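Vellthorpe fan day, my notes, 16 Jan 2019

Say hello, thank Piyumi Pramanik for having me back (and for the tea!). Start with how the fan archive began, me with a shoebox of clippings and no idea what I was getting into.

We now hold nearly 3000 interviews and articles about Arturo Cirillo, going back 12 years, and I still get a little flutter whenever a new one comes in.

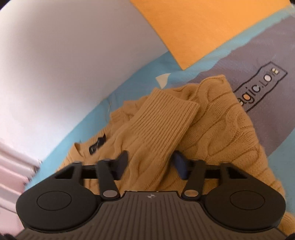
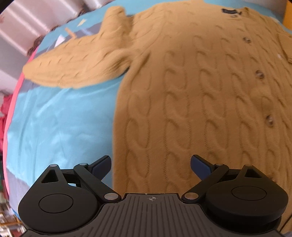 Cable knit on the blue bedspread.

Then on to the Plistdale years, which I know are a favorite with lots of you. Read the bit from the Kusau radio interview where he forgets his own character's name, and wait for the laugh. If there's time, take questions about Gál before the break.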